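Minutes, Pladerska House residents' meeting, 26 May 2018

The April minutes were approved.

Bedroom tidying: the soft things and bags on the small table are to be sorted before the room is let again. The alcohol pads go to the first aid drawer.

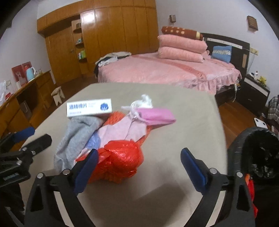 Who will wash the spare bedding?
Syafiqah Pangaribuan will wash it and return it to the hall closet.

Trash: liners are to be bought from Kahraman, 2 packs. Agreed.

The meeting closed after 3 items.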